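Pre-run software checklist, tabletop cell 2 (Dorkell planner, Zemar wrist vision)
Kept by Kgomotso Mathebula. Last gone over in April, my comments under each line.

1. Planner build matches the tag on the bench sheet. OK
Matches. I did have to rebuild the Dorkell bindings first, so if yours complains about a missing symbol, do that before you go hunting through the config like I did (a whole morning gone!).

2. Joint and speed limits loaded from file. OK
Loaded and read back. Please read them back every time - the loader will happily print "done" on an empty file, and I've filed a ticket.

3. Hand-eye calibration less than a month old. OK
Fresh. I used 179 poses this time and threw out the ones near the wrist singularity, and the residual looks a lot nicer.

4. Camera and joint clocks in sync. COMMENT
Passes, but I don't love it. There's drift after a long session, and restarting the time service clears it. I'd like a proper warning in the Pfeiffer dashboard, something orange that I can't miss while eating lunch at 1 p.m.

5. Watchdog stops the arm when perception goes quiet. OK
Set to 700 ms. I killed the vision node by hand a couple of times and the arm held still both times. Lovely.

6. Collision model includes the fingers. OK
It does now! The old mesh had the short ones, and I have no idea how long we ran like that.

7. Blur gate on the wrist stream. FAIL
This one needs work. The gate should drop smeared frames before they get to the pose estimator, and the threshold is clearly too loose. On the approach the fingers stay fairly crisp, so the sharpness score over the whole picture comes out fine while the dishes and the big green piece between the fingertips are mush. We should mask the fingers out and score what's left. 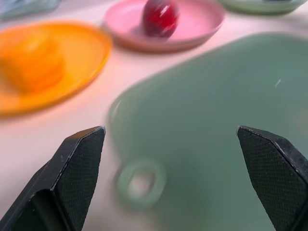 Can I just slow the arm down and skip the gate?
Slowing down helps, but keep the gate on, since a bump or a sudden replan can still blur a frame at low speed.

8. Grasp planner refuses stale poses. OK
Tested with Prener's replay tool, nearly 564 frames, all old ones rejected. I'd still like the refusal reason in the log in plain words and not as a number.

9. Logs rotate and the disk has room. OK
Plenty of room. I cleared out my own junk from last month, sorry everybody.

Sign-off: holding on item 7. Everything else is good to go, and I'll rerun 4 and 7 together once the finger mask is merged. K.M.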